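Budgeting for a second pair of hand-held grippers: what am I forgetting?

Posted in: Lab and Shop Equipment > Planning and Purchasing

randska_bench
Posts: 171

We do small manipulation tasks with hand-held grippers, one in each hand. The current job is hanging small metal clips on a rack with hooks that stands over an oval tray. We have one pair of grippers and one table. I have been told I can spend $2,000 before the end of November and I need to put a list together.

My first idea was to put all of it toward a second pair, so that two people could work at the same time. Fotach quoted me $813 per gripper, without pads, cables or shipping. Two of those come to $1,626, which leaves $374 for everything else. I don't know if that is enough, and I have no feel for what wears out.
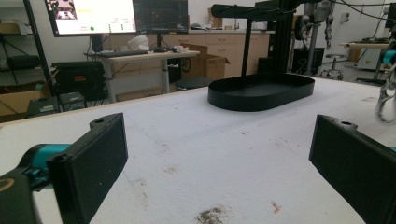
Page 1 of 2

The table is the other thing. We work on a white surface that has picked up scuffs and smudges, and I can't tell if I should replace it now or live with it. The rack and tray were put together in-house and I would need a second set if we add a second station. The computers we have stay where they are.

So my questions are whether to buy the second pair at all, what to hold back for spares, and whether anyone has had a reason to regret buying from Fotach. I can also go through Atside, but they wanted a purchase order before they would give me a price.

Thanks in advance.

Arnardóttir
Posts: 813

I would not buy the second pair yet. I did that at my last job and the second station sat half set up for most of a year. The grippers were fine. What we had not paid for was everything around them.

Go through one working session and write down every item that gets touched or plugged in. For a job like yours it is a longer list than people expect.

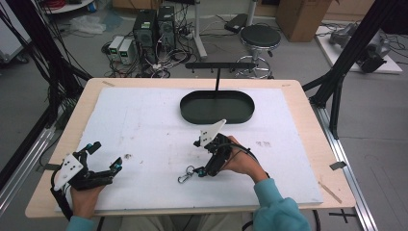 Two grippers over the board, clip on the right-hand one

Both of those need a cable with enough slack to reach past the table without pulling on the wrist. If your cables are short you will be buying extensions, and the cheap ones are stiff. Then there is the board on the table, the rack, the tray, the clips, and a frame or rail if you mount anything to one. Price all of that for one new station before you add the grippers. My guess is that $374 will not cover it, but you will know better than I do once you have the list.

With $2,000 and one station, this is how I would split it:

1. Finger pads. Buy four full sets. They are the part that meets the object, and once the face gets shiny or starts to lift you will see more drops. Ask for the price of the pad alone. Some sellers only list the whole finger.

2. One spare gripper. At $813 that is a lot to have sitting in a drawer, but if you work with both hands then one broken unit stops the whole job. A single spare also gets you halfway to the second pair if you get more money next year.

3. The work surface. Foam board is cheap and it marks easily. Buy several sheets at once, the same size and the same white, and change them on a schedule you pick ahead of time. I would not replace a whole table over scuffs. 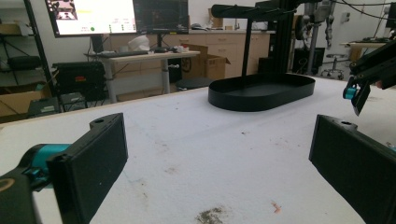

4. Trays and racks. Have a second set made while whoever made the first one still remembers the measurements. Keep a drawing with the height of the bar and where the hooks go. We lost ours and had to measure from photos.

5. Small parts. Clips, shackles, split rings. Get a bag of each in one order so they all match. Different batches can have different spring tension and your operators will notice right away.

6. Keep $200 back. Something will come up, usually shipping.

As for Fotach, I have bought from them twice. The first order came on time and the second was six weeks late, with no email in between. The hardware was good both times. Get the lead time in writing, because if your money expires at the end of November a late invoice could be a real problem. Check with your purchasing office whether the order date or the delivery date is the one that counts.

toolcrib_joe
Posts: 2

Just get the second pair. Prices go up.

midshift
Posts: 171

I mostly agree with Arnardóttir but would change the order. Surface and small parts first, they cost almost nothing and you can have them in a week. Then pads. Then the spare.

On small parts, look at what your people set down on the table between tries and how often they have to go hunting for it. We used split rings on our shackles so there was something to pinch, and they bend out of shape faster than the shackle wears.
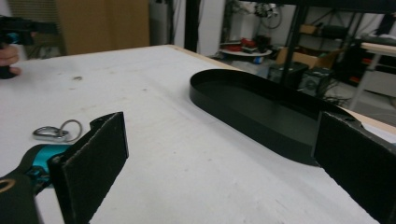 I would order twice as many rings as shackles for that reason. They come on cards at any hardware store and you don't need to go through Fotach or Atside for them, or do the paperwork.

One more thing for the list is seating and floor space. If two people are going to work two stations, each one needs room to swing an elbow without hitting a frame or stepping on a cable. We had to move a shelf and a desk to get the second table in, and that took a whole afternoon plus a request to facilities. None of that was in the budget either.

About Atside, they will give you a price without a purchase order if you ask for a "budgetary quote." Use those words. Mine came back the next morning. It was higher than Fotach on the gripper, but the pads and cables were included, so compare the totals.

randska_bench
Posts: 172

Thanks, all. I asked Atside for the budgetary quote and I'm waiting on it. Going with one spare gripper for now, plus pads, board and the small parts. I'll post the final list when purchasing signs off on it.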